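March 27, 2019
By Faraji Langat

The kitchen on the second floor is back in use after the move from Drutby, and most of the crockery has now been unpacked. We brought over 165 mugs and 80 plates. Please take what you need from the shelves and put it back there when it has been washed. Dark mugs are for general use, so if yours is black or grey it is worth putting your name on the bottom.
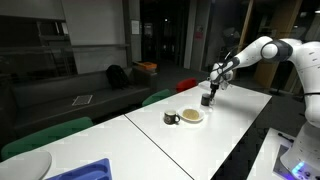

The white tables mark easily. Wipe up tea and coffee straight away, and please don't leave plates out with food on them at the end of the day – the cleaners only do the floors and the sinks. The cutlery trays can stay on the tables for now, until the new drawers arrive from Bruvport.

Anything left in the boxes by the lift will go to the charity shop at the end of March. There are around 47 odd saucers in there if anyone wants them.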